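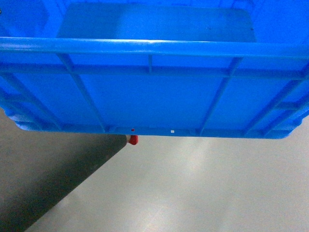
Short Lets, Long Checklists

Gindbridge has 494 homes registered for holiday rental, and most of them change hands between ten in the morning and four in the afternoon. In that window a house must be cleaned, inspected, restocked and signed off. The rental contract usually covers the villa in detail and the turnover in a single line.

Unetti, which manages homes on the north shore, writes the turnover into the owner's agreement. Each bedroom gets a fixed time allowance. Linen is charged per bed, and the pool is tested before every arrival. Owners pay a flat fee of $300 per changeover for a house sleeping six, with pool chemicals billed apart.

Trosell works differently. It takes a share of the rent and absorbs the cleaning cost, so a two-night booking in June can lose money. The firm now sets a minimum stay of 6 nights in high season – a rule owners with gaps in their calendar tend to dislike.
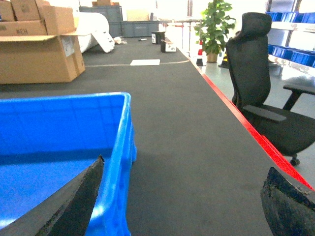

A blue crate and a long gray work table.

Deposits are the other weak point. A typical agreement holds $300 against minor damage and gives the manager a few days to make a claim. Without a dated inventory, signed at check-in, that claim is hard to support. Mwaipopo, a smaller agency with houses on the hill road, lists contents by room and attaches the list to the lease. Guests have until nine in the evening on arrival day to report anything missing or broken.

Owners comparing managers should ask for the changeover sheet as well as the rate card. It shows who checks the boiler, who holds the spare keys, and what happens when a guest leaves late. Under the Unetti agreement, a late departure is charged to the guest by the hour. Trosell leaves it to the owner to decide.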